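Quartey's New Kitchen Puts the Sink in the Spotlight

Who says the sink has to live under the window? Design studio Quartey has just pulled the covers off its newest kitchen, called Claser, and it moves the hardest-working spot in the room right out into the open. We got a first look at the Cleviscombe showroom this July, and we came away with a notebook full of sketches and a serious case of island envy!

Claser starts with one long island, 187 inches from end to end, and nearly everything you do in a kitchen happens along it. You wash at one end, chop in the middle and cook at the other. The walls are left almost bare, apart from a tall bank of cupboards that swallows the fridge, the ovens and the broom. Stand at the sink and you are facing the room, your guests and (if the homework is out) your kids.

The sink itself is a wide, shallow trough with a sliding board that covers it completely. Push the board one way and you have a place to rinse salad. Push it back and the whole island reads as one clean line. The faucet folds down flat underneath, and the hinge is so smooth that visitors kept lifting it up and putting it back down again. So did we.

Color is where Quartey has really let go. After several seasons of white on white, Claser comes in seven finishes, among them a deep plum, a mossy green and a warm brick that looks wonderful under evening light. The plum was the one people were crowding around. You can mix two finishes on the same island, and the studio encourages it, with the darker shade down low where shoes and vacuum cleaners tend to bump.

There is plenty of good thinking inside the drawers, too. The inserts lift out and go straight to the table, so the silverware tray is also the thing you carry to dinner. One deep drawer is set up for flour and sugar with a scoop rail across the front. Another has a charging strip tucked at the back, so phones can disappear during a meal and come out full.
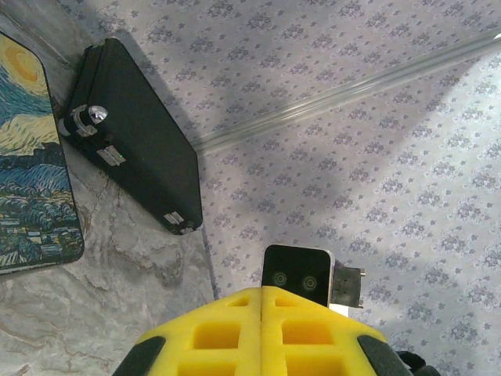
Lighting by Skemus

The lights come from Skemus, a small workshop that has teamed up with Quartey for the first time, and what a pairing it is. Instead of pendants, a slim track runs the full length of the island with five little lamps that slide along it by hand. Bunch them together over the cutting board while you cook, then spread them out when it's time to eat. There is no app and no remote, only a brass knob on each lamp that you turn to dim it. We loved that.

Skemus has also fitted a soft glow along the toe kick, low enough to get you to a glass of water at night without waking up the whole house. It can be left off the order if you don't want it, but see it in a dark room before you decide.

What about smaller homes?

An island that long is not going to fit everybody's floor plan, and Quartey knows it. A compact version is planned for later in the year, with the wash and prep zones kept together and the cooktop moved to the wall. The sliding sink board stays, and so does the folding faucet. The showroom had only a cardboard mock-up of the short model, but even in cardboard the proportions looked right, and there was still room to pull up two stools on the far side.

The first run of Claser is limited to 400 kitchens, all made to order. Finish samples are free to take home from the Cleviscombe showroom, and the staff there will tape the island's outline on the floor for you, so you can walk around it and see how it feels. Bring your room measurements and a tape measure. The full-size display stays up through the end of the season.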